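Sorting and Shelving Molded Shells and Padded Pouches
Packing Room Guide, Hillberg Site

Use this guide when mixed stock arrives in the packing room and must be separated before it is shelved. It applies to molded shells, padded pouches and the cartons in which they are delivered. Staff who have not yet completed the Wednesday induction should work alongside a trained colleague.

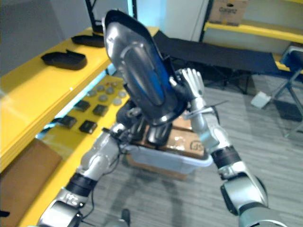
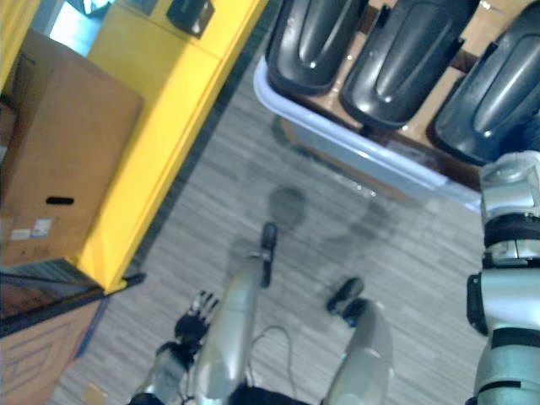
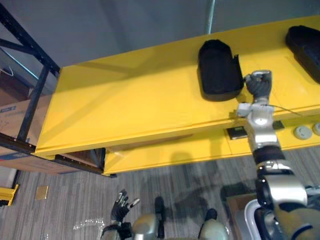
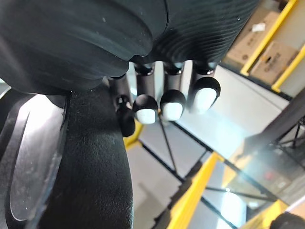 Stock handling in the packing room. First picture: a shell held over a bin. Third picture: pouches on the yellow shelving.

Before You Begin

Clear the upper shelf and wipe it with a dry cloth. Scuff marks on the surface are acceptable; grit is not, as it will mark the glossy side of a shell. Set one bin and one shallow tray within reach of the shelf. Have the delivery note at hand and confirm that it carries the correct order reference. Shells for the Prellia account are booked under reference 1402 and should not be mixed with any other order.

Step 1. Open the Carton

Place the carton in the bin before opening it, so that loose packing material stays in one place. Cut the tape along the center seam with a short blade. Fold the flaps outward and leave them attached — the carton will be needed again if the delivery is returned.

Step 2. Remove and Inspect Each Shell

Lift one shell at a time, holding it by the rim with both hands. Tilt it toward the light and look at the inner surface for scratches, dull patches or trapped dust. Run a finger along the full length of the rim. A shell with a chip or a crack goes back into its carton with a red tag, and the fault is written on the delivery note.

Step 3. Fill the Tray

Lay accepted shells side by side, all facing the same way. Do not stack them. Leave a small gap between neighboring pieces. A tray should be moved to the shelf only when the person carrying it has a clear path.

Step 4. Shelve the Pouches

Check that each pouch is closed and that its strap, where fitted, is tucked in. Stand pouches upright behind the front lip of the shelf. The shelf label shows the limit for each section; for Khoury pouches the limit is 40. Pouches that will not stand may be laid flat on the lower tier.

Step 5. Close the Record

Enter the accepted and rejected quantities in the Trultino stock sheet before the end of the shift. Any single delivery above 3000 pieces must be divided into two records. Flatten cartons that are no longer required and take them to the recycling cage by 6 p.m.

Questions about this procedure, including requests for additional trays or shelf labels, should be addressed to Rawan Boutros at the packing room desk.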